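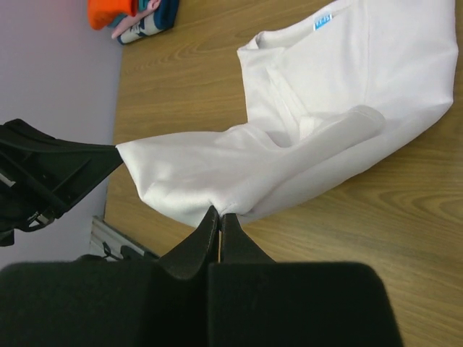 *Two grippers with a white T-shirt on the folding cell in Istville*

# About Waveck

Waveck is a small company in Istville. We set up, look after and repair two-arm robot cells which handle cloth. Most of our customers are laundries, rental services for work clothes, and one school, the Solanki technical college, where students learn on the same kind of cell that we have ourselves.

We do not build robots. The arms come from the manufacturer, and we do everything between the arm and the garment: the fingers, the table, the cameras at the wrists, the cables, and the many small adjustments that decide if a shirt gets folded or only pushed from one side to the other.

## How we began

The company was started by Poul Hauksdóttir, who had before this repaired sewing machines and later packing lines in Plondwood. A customer there had bought a folding cell and could not make it run for longer than one morning. Poul was asked to look at it on a Friday afternoon and she stayed with it through the weekend. The problem was a finger which was mounted slightly turned, so that it closed well on a thick towel and badly on thin cotton. After that the customer asked her to come every month, and then a neighbor of the customer asked the same.

Hajar Helmy joined in April of the following year. She is responsible for calibration and for all the written procedures. If you have received a service report from us with very exact sentences in it, it was written by Hajar.

Today we are 4 people. We have stayed this size by choice, and the person who answers your call has very probably had your cell open on the floor.

## The cell in our workshop

Our own cell stands in the back room, and everything we recommend to customers has first been tried on it. It has a left and a right arm over a wooden table. Many visitors ask about the wood. We tried a steel plate in the first year, and thin shirts were sliding away when the fingers came down. On wood the cloth stays better where you put it, and a finger that comes too low makes a mark in the table and does not break. We sand the table when the marks become many.

The work we use most for testing is a plain white T-shirt. It is harder than it looks. A T-shirt has no stiff part, and when one gripper lifts a corner, the rest of the cloth goes where it wants. One gripper must hold the far corner while the other pinches the lower edge, and the cloth between them should be stretched only a little. If it is too tight, the shirt slips from the fingers. If it is too loose, it rolls together into a tube and the fold becomes crooked. We set this distance by hand for every type of garment and write it on the card of the cell.

## How we look after a cell

A service visit goes in the same order every time. Customers sometimes find us slow in the first hour, and we ask for patience with this.

1. We stop the cell, lock it, and wait until both arms are fully at rest.
2. We clean the fingers with a dry cloth, then with alcohol. Lint collects on the inside surfaces, and most of the "lost grip" calls we receive end at this step.
3. We close each pair of fingers on a strip of paper and pull. The paper should hold at the tips. If it holds only at the base, the fingers are worn or mounted wrong.
4. We check the screws of the finger mounts with a torque driver. We never do this by feeling.
5. We move each wrist slowly through its range and watch the cable. It must have a free loop in every position and must not touch the table edge.
6. We wipe the wrist camera and run the calibration again, also when the old values look good.
7. We run 26 folds with the customer's own garments and a person from the customer standing beside us.

Finger tips are changed after 500 hours of work, or earlier if the paper test says so. We keep the old tips in labeled bags. When a tip wears only on one side, this tells us that the arm is coming down at an angle, and then we look at the arm before we put a new tip on.

In our book there are now 2,596 service entries. Hajar reads back in it when a fault is strange, and often the same fault is there, from another place and with another garment.

## Repairs

If your cell has stopped, please do not move the arms by hand before you have called us. The position in which they stopped is often the best information we have. Take a photo from the front, write down the last message on the screen, and leave the garment in the grippers if it is safe to do so.

We keep fingers, mounts, wrist cables and camera brackets in stock for the cells we have under contract. For other cells we can usually make a finger from a sample, and this takes up to two weeks. We do not open the gearboxes of the arms. These go back to the manufacturer, and we help with the packing and the papers.

## Training

Two times in the year we hold a course in Istville for the people who stand next to the cell every day. They learn the paper test, the cleaning, the change of tips and how to read the card. We keep the groups small so that each person gets to mount a finger with their own hands, and also to mount it wrong once and see what happens with the shirt.

The Solanki students come to us in spring for practical work. Two of our present colleagues came to us in this way.

## Visit us

You are welcome to see the cell working. Please write first, as we are often out at customers, and bring some of your own garments. Soft and difficult ones are best.

*Page last updated September 18, 2026*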